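3.2 Looking after the hand

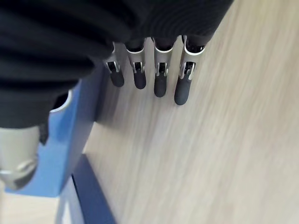 Most of what went wrong in our first months in Nultutstead went wrong below the wrist. The arm itself has been dull in the best way. The hand is another matter, and I want to set down how we keep it running in more detail than a methods section usually gets, as I spent a good part of November wishing somebody else had done it for me.

The cell is simple. One arm, one five-fingered hand, one wrist camera, and a table that we wipe down and otherwise leave alone. The hand came to us bare, with the palm and the back open to whatever happened to be floating past. Within two weeks we had lint in the linkages and a cable that kept snagging on its own bracket. Elli Halonen's answer was a knitted sleeve, pulled on from the wrist and stopped short of the first finger joints. I was skeptical (I thought it would creep forward and get eaten) but she was right and I've stopped arguing.

The sleeve does need watching. It has to end above the exposed joints, where the linkages need room to fold, and the fabric likes to travel. We seat it each morning with the hand hanging palm down and the fingers pointed at the table, then run the hand open and closed 4 times and look again. If the ribs of the knit have bunched up on the thumb side, it goes back on from scratch. Tugging at it in place just moves the bunch somewhere you can't see.

Figure 3. The hand in its sleeve over the work table, seen from the wrist camera. The joints stay clear of the fabric and the dark fingertips are the only part meant to touch anything.

The fingertips are the part we replace. They are rubber, they push onto a short post, and they wear on the pad side first. Early on we changed them when they looked bad, and that was a mistake, because "bad" depended on who was looking. Magdy Benmoussa would run a tip until it was shiny and I would swap it at the first scuff, and our grasp numbers from those weeks show it. We settled on a fixed limit of 1000 grasps per set. All four finger tips and the thumb tip come off together, even if one of them still looks fine. Mixed sets were worse than evenly worn ones in every trial we bothered to log, and Murali Rodrigues has a decent argument about why, which he makes in Section 5.

We did let one set run over, partly by accident. The counter in the Vornen control software resets when the controller is power cycled, and after a Thursday outage it simply started again from zero. By the time Yu-na Noh pieced the real figure together from the logs, that set had done 1011 grasps. Nothing dramatic happened. One tip had started to turn on its post, though, and a tip that turns is a nasty thing to debug — the joint angles all read correctly and the object still rolls out of the hand. We now keep the count in a plain text file on the cell computer as well, and whoever shuts down for the day copies the number across.

The joints get less attention than you might expect. Each one has some tiny hinge pieces and some thin linkages, and they are easy to reach with a soft brush as long as the sleeve is rolled back. We brush them out, blow them through with low-pressure air and leave them dry. The supplier, Kauppinen, allows a light oil. We tried it on the index finger and found that whatever the oil did for friction it also did for collecting dust, and I spent a long evening cleaning it out with cotton swabs. I would not do it again in a room with cardboard in it.

Calibration comes after any of this, never before. The hand is parked over bare tabletop, the fingers are driven to their straight pose, and we compare the wrist camera view with a stored reference. The row of fingertips should make the same slant across the view every time, with the wood showing between them. It's a crude check and I'm fond of it. It has caught a loose tip, two slipped sleeves and, once, a camera mount that I had put back on with one screw missing. After that the usual zeroing routine runs by itself, and the person on shift can go and get coffee.

One thing we have not solved is the thumb. It sits lower and off to one side, the camera never gets it quite sharp, and so the visual check is a lot weaker there than it is for the fingers. Lenni Seppälä wrote a small routine that presses the thumb against a force plate and compares the reading with the last good one. It works when the sleeve is seated properly and complains for no reason when it isn't, so in practice we use it as a second sleeve check. A proper fix would probably mean a second camera on the table side, and we have a mount from Jindel sitting in a drawer waiting for someone to have a free afternoon.

All of the results in Section 4 come from the period after these habits had settled, which leaves us with 866 logged trials. Earlier runs are in the supplementary files for anyone who is curious, but please don't pool them with the later ones. The tips were all over the place.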